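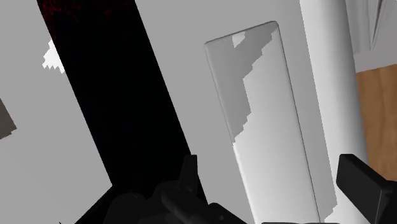 When the arm came to our packing room at Gravley, the sales people called it plug and play, and then sent two men who stayed a week. I run the bench next to it. What follows is what the rest of us have learned about sharing a shop with the thing, typed up at the request of Marjan Ghorbani on days, who is tired of answering the same questions through her earplugs. Start with the simulator, because that's where every new job starts now, before any metal moves. The view over the grippers takes getting used to. Everything leans, the shadows come out in stair steps, and the two black fingers poke up from the bottom with nothing between them. Tilt your head if you like. We all did, and then our necks hurt, and then we stopped.

Before you run a new job

Don't judge clearance by shadow. A jagged gray patch on a pale surface looks like an edge when you're tired, and I've steered around a few of them with great care. Turn the view and look again from the other side.

Give things colors. If your practice room is gray on gray with a white column in it, paint the part you care about something ugly. Ilse De Bruijn uses a pink that should be illegal. She also finishes her setups before lunch.

Run it slow, all the way through, even the boring middle. The boring middle is where it hits the post.

Save under a name that a stranger could understand. "Final," "final2" and "final use this" are all still on the computer, and they are three different jobs.

Around the cell

Tape the floor. Ours has a yellow line and then a second yellow line, for people who think the first one is a suggestion. Cloth tape lifts at the corners in a month. The stiff vinyl kind holds up if you wipe the floor with alcohol first and keep the pallet jack off it overnight.

Keep rags out of reach. The arm will pick up a rag with the same confidence it picks up a carton, and then it will pack it. We had a call from a customer about that.

Wipe the finger pads at every shift change. Dry cloth, then a barely damp one, no solvent. Cardboard dust makes them slick, and a slick pad drops the heavy Benitz cartons first.

Hang the pendant on its hook. It has a hook. The top of the trash can isn't the hook.

Your own hands

The machine does 600 cartons a shift and doesn't get sore. You will still get sore, just in new places. I used to go home with bad wrists and now I go home with bad feet from standing and watching. A thick mat helped, and so did a stool I took from the front office in July and have not been asked about.

Swap jobs every couple of hours if your lead allows it. Watching is harder than it sounds. After 17 years of taping boxes by hand I could do it half asleep, and did, but half asleep doesn't work when the red light comes on and you're the one who's supposed to know why.

Keep up your hand taping. When the arm is down, the Visser order still goes out at four, and the newer people had to be shown which way the tape gun faces.

Write down every stop in the notebook, with what you did to clear it. "Kicked it" is a legitimate entry if you kicked it. Management likes to ask what we do all day now that the robot does it, and the notebook is on its second volume.

Last updated 29 July 2019. Pads and spare vinyl tape are in the drawer marked Fuka, under the pads that don't fit.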